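Untertitel für einen Kurzfilm zeitlich anpassen

Wer eine Untertiteldatei für eine andere Schnittfassung übernimmt, muss fast immer die Zeitmarken verschieben. Die Anleitung beschreibt das Vorgehen im SRT-Format mit dem Editor Cunlow. Andere Programme verwenden ähnliche Menüpunkte.

Vorbereitung

Kopie der SRT-Datei anlegen und als UTF-8 speichern, sonst gehen Umlaute verloren. Danach die Bildrate der Filmdatei prüfen. Weicht sie von der Bildrate der Untertitel ab, genügt ein fester Versatz nicht – die Abweichung wächst dann mit der Laufzeit.

Versatz bestimmen

1. Film laden und zur ersten gesprochenen Zeile springen.
2. Einsatz des Tons in der Wellenform ablesen.
3. Differenz zur Startzeit des ersten Untertitels notieren.
4. Messung an der letzten gesprochenen Zeile wiederholen.

Stimmen beide Werte überein, unter »Zeiten« den Punkt »Alle verschieben« wählen und den Wert mit Vorzeichen eintragen. Andernfalls »Zwei-Punkt-Abgleich« verwenden. In der Festivalfassung von »Grakudus« betrug der Versatz am Anfang 5 Bilder, am Ende 23.

Lesbarkeit prüfen

Zeilen auf höchstens 34 Zeichen begrenzen. Einblendungen, die über einen Schnitt hinauslaufen, auf das letzte Bild vor dem Schnitt kürzen. Zum Schluss den Film einmal ohne Unterbrechung ansehen.
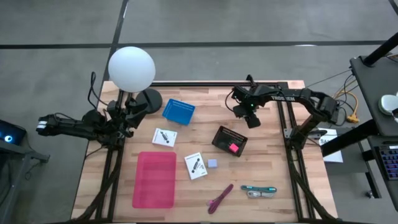

Pavlow merkt dazu an, der Zwei-Punkt-Abgleich versage, sobald in der neuen Fassung eine Szene fehlt. In diesem Fall sei die Datei an der Schnittstelle zu teilen und jeder Abschnitt einzeln abzugleichen. Nach dem Zusammenfügen müssten die Untertitel neu durchnummeriert werden – Cunlow erledigt das beim Speichern, sofern die Option »Nummern erneuern« aktiv ist.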